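Kitchen diary: range and pots
Last updated: March, 8:40 p.m.
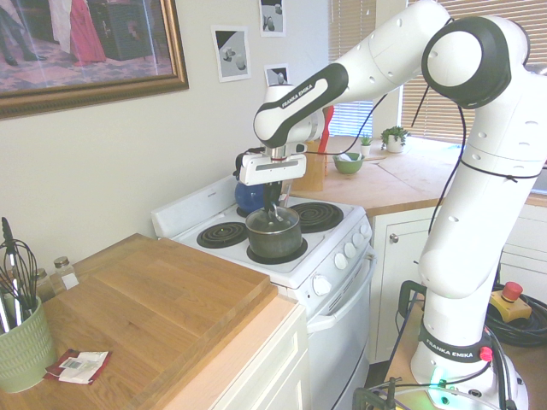
Dark gray pot on the front-right coil, blue kettle at the back.

Leveled the range before supper. The left side sat 6 mm low, so I packed the feet and checked it again across the cooktop. The kettle stays on the back left. The front-right coil gets the pot from now on, as it sits flatter in its bowl than the front-left one. Oiled the cutting board to the left of the range, second coat, Millarberg oil. Wiped down the knobs and the backsplash. The meter read 2,823 when I finished. Still to do: vent strip on the oven door, new drip bowls from Fostosham.

Recent entries
- Descaling the kettle
- Drip bowl sizes, 6 and 8 inch
- Shelf brackets from Padatcombe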